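**Erkberg gripper kit, worth it for laundry?**

**cowie_bench** | May 17, 2021

Looking at the Erkberg two-finger kit with the wrist camera. The Kendthorpe shop has it listed with the folding software included. Does it cope with clothes, or is it only good for blocks and cups?

**fhepburn**

I've had one for 8 weeks. Thin cotton is fine. The fingers open wide enough for a folded pair of shorts, and the wrist view is clear enough to pick out a waistband. I run it on the couch because that's where the clothes end up.
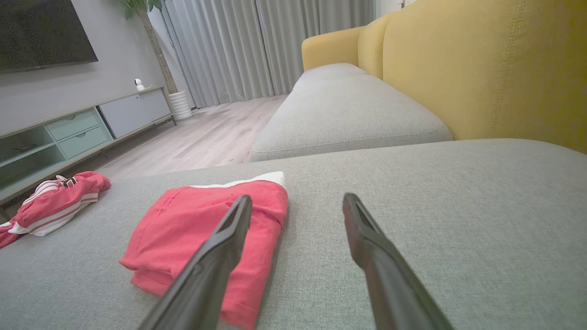

*Wrist cam, fingers over the folded red one. Striped one on the left still in a heap.*

Towels are a no. Too thick.

**burkeck_fan**

You can fold that by hand in ten seconds. The Burkeck has soft pads and costs less. I wouldn't pay for hard fingers on fabric.

**fhepburn**

I had the Burkeck pads. They wore through in 2 months and replacements were back-ordered until June. Haven't snagged anything with these so far.

**s_crichton**

Disagree on the software. Mine loses the edge of anything striped or patterned and I end up doing it by teleop. Support told me to record up to 200 more grasps. I shouldn't have to do that with a paid kit.

**cowie_bench**

Sheena, is that on the current firmware?

**s_crichton**

Yes, updated before I wrote to them.

**fhepburn**

Stripes are slower for me too. Solid colors first, then decide if you keep it.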